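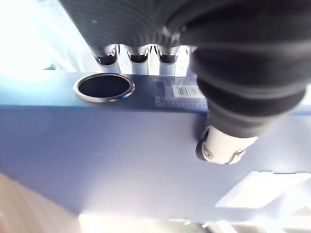 Forums > Builds and Projects > Humanoids and Arms > Glove sleeves for two-arm build

khuong_l wrote:
Update on the two-arm build in the shared workshop at Ladovley. The arms have been running since October. The new part is the fabric on the hands. Before this the knuckles were bare, and every time a finger closed near an edge something got pinched or scraped. I sewed covers that go over the palm and the upper part of each finger and stop before the lower joint. The metal segments and the black tips stay exposed.

The test job is opening and closing a cabinet door. I picked the low wood cabinet by the desks. It has a recessed pull near the corner of the door, and that is harder than a bar handle. The fingers have to go into the recess at the right angle or they slide off.

Each cover took me 2 evenings. The fabric was leftover stock from Hidton, 15 dollars for the piece.

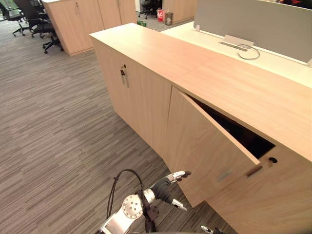 teixeira_bench wrote:
Does the fabric get caught in the finger joints when the hand closes all the way?

khuong_l wrote:
It did on the first version. I shortened the finger tubes by 5 mm and put a flat hem on the end, and it has stayed out of the joints from then on. If you make your own, close the hand fully and mark the fabric in that position before you cut.

rm_solder wrote:
I would not use cloth at all. It picks up lint, it stretches, and you lose the shape after a month. Cast silicone skins are more work but you do it once. I have had the same set on my gripper for 10 months.

khuong_l wrote:
Lint is a fair point. There are specks on it already and I go over it with tape. I tried silicone on one finger and the motor ran hot, it was pushing against the skin the whole time. Mine are small motors on a Mesaneck driver board and they don't have much to spare. Cloth just folds.

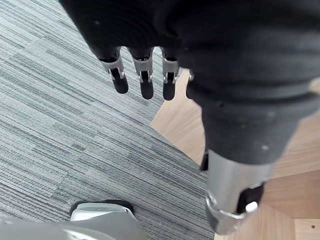
Fabric cover on the hand, metal segments and tips left bare.

rm_solder wrote:
Then your skin was too thick. Go thinner at the knuckle and leave the rest alone. Still not convinced by the cloth, but the hem looks tidy.

pivotpin wrote:
I'm more worried about the cable at the wrist than the glove. That is a tall loop. If the arm goes into a cabinet with it, sooner or later it hooks on the door. Mine did, and it pulled the connector off the board.

khuong_l wrote:
Agreed on the cable. The loop is that big so the wrist can turn both ways without pulling. I want to run it closer to the forearm with two clips and a shorter loop, but I haven't worked out where the second clip goes. For now I keep the arm outside the cabinet and only work on the door.

On the thumb, I made the cover longer than on the fingers and padded it.

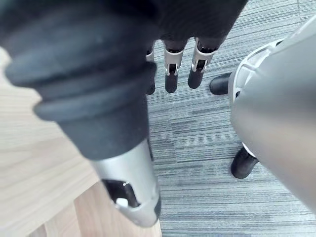

The padding is a strip of quilt batting folded over inside the fabric. It makes the thumb bulky, and I had to move the rest position out so it doesn't rub on the palm. Grip on flat things is the same as before, the tip does all the work there.

teixeira_bench wrote:
Can you post the pattern? My hand is a bit smaller but I can scale it.

khuong_l wrote:
I'll scan it at the weekend. It's pencil on brown paper, so expect to redraw it. Add a seam allowance, the lines are the finished size.

pivotpin wrote:
For the clips, try one right behind the wrist flange and one halfway up the forearm – leave the slack between the flange and the hand. That's what I run now.

rm_solder wrote:
Halfway is too far back on a short forearm. Put it a third of the way up and use a softer cable. The stiff stuff fights you wherever you clip it.

khuong_l wrote:
I have some softer cable in the drawer. Will try both spots and post which one I keep.

Lâm Khương, Ladovley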